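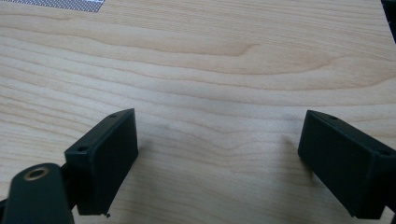
Seit September habe ich den Handgreifer von Rastby im Einsatz, und weil mich inzwischen mehrere Leser danach gefragt haben, schreibe ich meine Erfahrungen auf. Es geht um die Version mit Kamera, also das Gerät, das man in der Hand führt und mit dem man Greifbewegungen aufzeichnet, die später ein Roboterarm nachfahren soll. Ich habe den Bausatz selbst bezahlt.

Bestellt habe ich bei Gerton. Der Bausatz mit Kamera kostet dort 500 Euro, fertig montiert wird er nicht angeboten. Die Lieferung dauerte 8 Tage. Im Karton lagen die Teile in beschrifteten Tüten, dazu ein gedrucktes Heft auf Englisch. Eine deutsche Anleitung gibt es als PDF, sie ist aber älter und zeigt noch die schmalen Finger.

Die Finger sind bei der jetzigen Version breite schwarze Blöcke mit kleinen Schraublöchern an der Oberkante. Sie sind matt, was ich gut finde, denn die alten glänzten und haben im Kamerabild gestört. Ganz sauber ist die Verarbeitung nicht. Am linken Finger steht unten an der Ecke ein kleiner Grat über. Beim Greifen merkt man davon nichts, und mit einer Feile wäre er in einer Minute weg, ich bin nur noch nicht dazu gekommen. Am Arm links sitzt ein Messingring im Loch, das macht einen ordentlichen Eindruck.

Der Zusammenbau hat mich einen Abend gekostet. Schwierig war nur die Parallelführung. Wenn man die Schrauben zu früh festzieht, laufen die Backen ungleichmäßig, und man darf alles wieder lösen. Im Heft steht das zwar, aber erst zwei Seiten nach dem Schritt, bei dem man es wissen müsste.

Zur Kamera: Sie blickt von oben auf die beiden Finger und den Tisch dahinter. Bei geöffnetem Greifer bleibt dazwischen viel Fläche sichtbar, kleine Teile verschwinden also nicht so schnell hinter den Backen. Die Schärfe ist in der Ferne mäßig. Auf meiner Tischplatte erkennt man die Maserung, aber alles wirkt etwas weich. Für meine Zwecke reicht es. Wer Beschriftungen lesen will, sollte vorher genau überlegen.

Die Software heißt Brorklow und läuft bei mir unter Linux ohne Probleme. Unter Windows brach die Aufnahme zweimal ab, danach habe ich es dort nicht weiter versucht. Bisher habe ich 1750 Aufnahmen gespeichert, meist einfache Sachen wie Klötze umsetzen oder Becher stapeln. Davon musste ich 40 löschen, weil die Position nicht richtig mitgeschrieben wurde. Das passierte fast immer dann, wenn ich den Greifer zu schnell gedreht hatte.

Vorher hatte ich leihweise das Gerät von Maillard. Das ist leichter und liegt besser in der Hand, vor allem nach einer Stunde - dafür sind die Ersatzteile teuer und die Finger lassen sich nicht einzeln tauschen. Bei Rastby geht das mit ein paar Schrauben. Der Griff könnte dünner sein, ich habe keine großen Hände und muss beim Schließen der Backen ziemlich umgreifen.

Ich behalte das Gerät. Als Nächstes will ich die weichen Fingerauflagen ausprobieren, die Gerton seit kurzem führt. Sie sind bestellt, aber noch nicht lieferbar. Wenn sie da sind, trage ich hier nach, ob sie auf die breiten Finger passen.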